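Packing and Sorting Assistant (part-time, fixed term)

Helero, Unit 2, Walczak Yard

Helero packs small goods for mail-order sellers: sample cards, sachets, craft parts, spare fittings. We are looking for one person to join the sorting room from October. The post is for 20 hours a week, mornings only, and runs until the end of March with a chance of being extended.

The work

Most of the job is putting small items into divided cardboard boxes, one item to a cell, in the order given on the packing sheet. You will also make up the boxes and slot in the card partitions, which arrive flat. A normal morning's target for a trained packer is 200 filled cells. New starters are not held to this for the first month.

Other duties:
Checking deliveries against the order list
Keeping the tables clear between jobs
Entering finished boxes on the laptop
Reporting short or damaged stock to the room lead, Conceição Barros

Our largest regular order at the moment is the Tiditz range, which has 213 separate parts. You will be given a printed key for it and nobody expects you to learn it by heart.

What we are looking for

You should be able to pick up and place small, flat items without bending them, read a printed list, and keep to an order. Experience in a warehouse, shop stockroom or post room is useful but not needed. Basic computer use is enough — the entry form has one page.

The work is done at table height, sitting or standing as you prefer. There is some lifting of flat-packed card. Please tell us when you apply if you need a particular chair or table height.

The sorting room

The room is on the ground floor with step-free access from the yard. Dress is casual and shorts are fine.
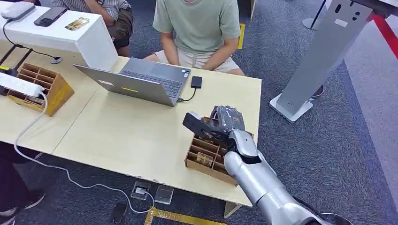
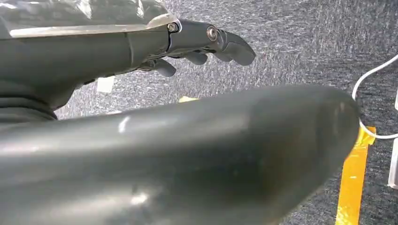
Pay and hours

The post is paid hourly, monthly in arrears, with paid holiday in proportion to hours worked. Hours are 8.30 am to 12.30 pm with a paid break of fifteen minutes. Extra mornings may be offered before Christmas but you are free to turn them down.

How to apply

Send a CV or a short letter to Mark Anthony Dizon at the address on our contact page, marked "Sorting room". Say when you could start and whether there are any mornings you cannot do. We will ask shortlisted applicants to come in for an hour, meet Conceição and pack a trial box. Travel costs for the visit are refunded on production of a ticket or receipt.

Agencies, please do not call.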